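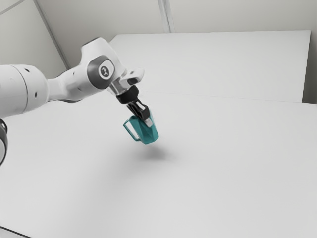

Jade Leclerc wrote in to ask whether practicing a grasp in simulation is worth the bother when you have a real arm bolted to a real bench. Yes! A thousand times yes, and I have a pile of unbroken crockery to show for it. Her question set off this whole page of tips, all of them from our mug-lifting trials at the Venville workshop.

Start with one mug and a bare table. I know it's tempting to load up the whole cupboard, but you learn so much more from a single shape (ours is a chunky, low-polygon thing in teal, easy to spot against all that white).

Grip across the rim first. We ran 2107 simulated lifts, and the rim grasp held in 85 percent of them, well ahead of going for the handle. Handles are lovely for people and a pain for two fingers.

Don't fuss over a tilt. If the mug hangs crooked but stays put, count it as a lift and score the angle separately. Remigiusz Domański talked me into this, and our results got far easier to read.

Change the friction a little on every run. This was the big one for us! With friction fixed, the policy looked brilliant on screen and then dropped plastic cups all over the real bench. Once we varied it, 200 real lifts gave us 683 usable camera clips and only a handful of drops, mostly with cups still damp from the sink. Dry them properly.

Keep a folded towel under the real arm for the first evening or so. An old bath towel, doubled, works better than foam, which slides.

Write down the random seed. On masking tape, on the fridge, anywhere. We lost our best run in August that way and I still grumble.

Jade, if you try the handle grasp anyway, turn the mug so the loop faces the arm and come in slowly. I'd love to hear how you get on with it.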